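Nele Wiegand puts the kettle on before she will talk about anything, and so the first ten minutes of our conversation are about tea, the drive up to Grurkomthorpe and whether I found the turning by the old chapel (I didn't, the first time). She has run the training side of Pandira for four years now, out of two knocked-through units behind a tile warehouse, and she has the slightly hoarse voice of somebody who spends her days explaining things over the noise of a compressor.

What Pandira sells, or rather hires out, is a practice kit called the Mada. Colleges and small firms take it for a term at a time to learn how to get a robot to put computer parts together, and it arrives with a set of boards, a box of printed parts, a workbook and a telephone number that is answered by a person. "Usually me," she says, "or Sota if I've got my mouth full."

Sota Uchida, who draws the boards, joins us halfway through the biscuits. He came from a repair shop, and he says that is where the idea began. "I'd spent years pushing memory into slots with my thumbs and never once thought about how I was doing it. Then you try to write it down for a machine and you find you've no idea. How hard do you press? When do you stop? You just sort of know, and the robot doesn't."

The first version used real motherboards, bought as scrap. Nele winces when I bring it up. They went through 80 of them in one summer, she says, and every one was a slightly different shape, so that a student who had done beautifully in the morning would be close to tears by mid-afternoon.

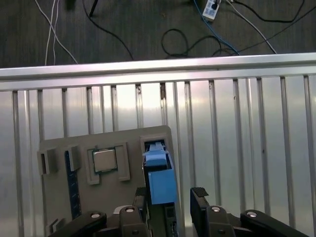

Printing their own boards was Sota's answer, and he is plainly still fond of it. Each one is a plain plate that carries only the places where something has to be fitted, with none of the clutter of a working computer. The grey plastic was chosen after a good deal of argument, and the light blue of the printed piece that goes into the upper socket was argued over for even longer. "I wanted orange," Nele says. The processor sits in a raised bracket with stepped edges, and it is the part that visitors always ask about, so I ask about it too. "People think it must be the hard one, with all that shiny metal on top," Sota says. "For most of our students it's the blue block. You've got to hold it straight and push, both at once, and if you've picked it up a tiny bit crooked you won't find out until you're nearly home."

I wondered how much a beginner could really expect to manage. Nele is careful here, and I liked her for it. The workbook asks for 100 tries at each part before moving on to the next, and she says quite openly that a lot of the early ones go wrong. Mounir Bennani, who teaches the evening course at Liyanage and has hired the kit since May, told me much the same by telephone. "My lot wanted to skip straight to the memory," he said. "I let two of them. They came back and did the hundred." He would like a better index in the workbook, and he thinks the box the parts come in is too flimsy for a college, where things get dropped down stairs.

Nele writes down the bit about the box while I am reading it out to her. She has heard it before, she admits, and a stouter one is being tried.

The price is 497 pounds a term for the boards and parts, with carriage on top, and you supply your own robot. It was going to be 500, but her colleague Emiliano Insaurralde thought that looked greedy. Replacement pieces are sent out free for the first term and charged for after that, and Sota will print an odd shape for you if you send him a drawing and ask nicely.

I asked them both what they would change if they could start over. Sota said he would have kept proper notes from the first day, and then went off to see to a printer that had begun making a noise. Nele thought for rather longer, topping up my cup while she did. "I'd have hired a second person for the phone," she said. "I do love the calls. A chap rang last winter to tell me his had gone in, first time that evening, and could he hold the phone up so I could hear the click. So I listened to the click. I couldn't hear a thing, to be truthful, but I said well done."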